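Jumix Two-Arm Table Kit – Set-Up Guide
Section 4: Table Layout and First Tray-Setting Run

This section applies to the Jumix kit as supplied by Vaketti, with two arms, two gripper sets and the Koo control software. Complete Section 3 (Base Mounting and Power) before proceeding. Allow 59 minutes for a first installation.

4.1 Checking the grippers

1. Set both arms to Hold in the Koo main window.
2. Select the wrist view for each arm in turn. Both fingers must be visible in the lower part of the view.
3. Open the gripper fully and confirm that the fingers lean toward each other evenly.

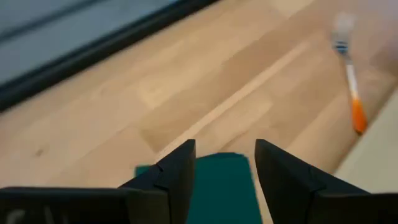 4. Close the gripper at the lowest speed setting. The tips should meet without one riding over the other.
5. If the tips do not meet squarely, loosen the finger screws, realign and repeat step 4.

CAUTION: Keep hands clear of the fingers whenever the arm status reads Ready. Hold does not remove power from the gripper.

4.2 Laying out the table

1. Place the tray between the two arms, where both grippers can reach it.
2. Put the bowl on its plate, and stand the mug near a corner of the tray.
3. Lay the fork, spoon and knife outside the tray rim, with no piece touching another.
4. Lay the cloth flat to one side of the tray. 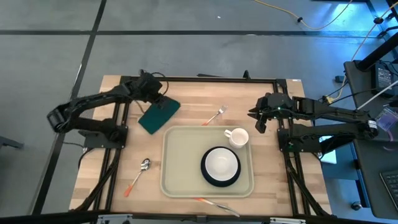
Photo: Ye-rin Yeon / Vaketti

5. Route all cables away from the path of the elbows. The elbows travel beyond the table edge – leave 300 mm of free space on each side.
6. Save the layout under a new name. Names may contain up to 14 characters.

NOTE: Layouts saved in the Urkdale format must be converted before use. Refer to Section 7.

4.3 Running the task

1. Select Tray Setting from the task list and set the speed to Low.
2. Press Start. Remain within reach of the stop button for the whole run.
3. If an arm halts and code 109 is shown, an item is out of reach. Press Stop, move the item closer to the tray and start again.
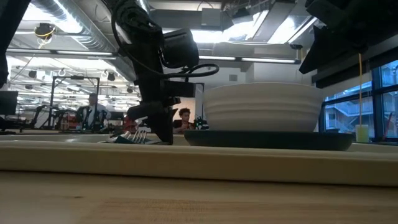 Can the kit be used with tableware other than the set supplied?
Other tableware may be used once each piece has been added to the item list in Koo. Glass and thin china are excluded from the warranty.

4. When the run ends, return both arms to Hold before clearing the table.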